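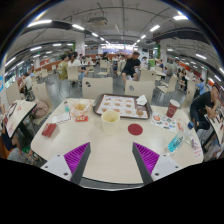

3.2 Collection of hand-guided demonstrations

Demonstrations for the table-clearing task were recorded with a hand-held gripper whose fingers match those mounted on the robot. The operator holds the tool at the wrist, closes the fingers with a trigger and carries out the task directly, with no arm present. Gripper pose is recovered offline from the wrist camera and an inertial unit; finger width is read from the same video. Remote control of the full arm was retained only for the baseline described in Section 3.4.

Sites were chosen for variation in clutter and background motion. The first set was gathered in the laboratory kitchen at Wamitz, the second in public cafeterias during normal meal service. Figure 3 shows a cafeteria table from the second set at the gripper's viewpoint, with an open paper cup just beyond the fingers and a lined serving tray behind it. Other diners are seated across the room. Such backgrounds caused most of the tracking failures reported below, as moving people occupy image regions that the pose estimator would otherwise treat as static.

Figure 3. Wrist-camera view in a cafeteria. Items on the table include paper cups, a tray, a crumpled napkin and a clear plastic bottle with a turquoise label.

Each operator received 30 minutes of practice before recording. The written protocol specified the order of object classes (cups, then bottles, then paper waste, then the tray) but left the approach direction and grasp height to the operator. Early trials with a prescribed approach produced slow, hesitant motion that the policy reproduced faithfully, including the pauses. Operators were asked to keep the target between the fingers for the final part of the approach and to avoid turning the wrist faster than the arm's joint limits would allow. Motions exceeding those limits were flagged by the Govex recording software and excluded from training.

Paper cups required separate treatment. They deform under the closing force used for bottles, and a crushed rim changes the appearance of the object between grasp and release. We therefore capped finger closure for this class – both on the hand-held tool, by means of a mechanical stop, and on the robot in software. Flat items such as discs and printed sheets were left out of the task, as neither version of the gripper could lift them reliably from a smooth surface.

In total, about 2,000 demonstrations were retained after filtering. A further 100 were collected by remote control with the Cordeiro arm, using the same object classes and an equivalent table height. Labelling of grasp and release events was carried out by two annotators, and disagreements were resolved by reviewing the finger-width signal.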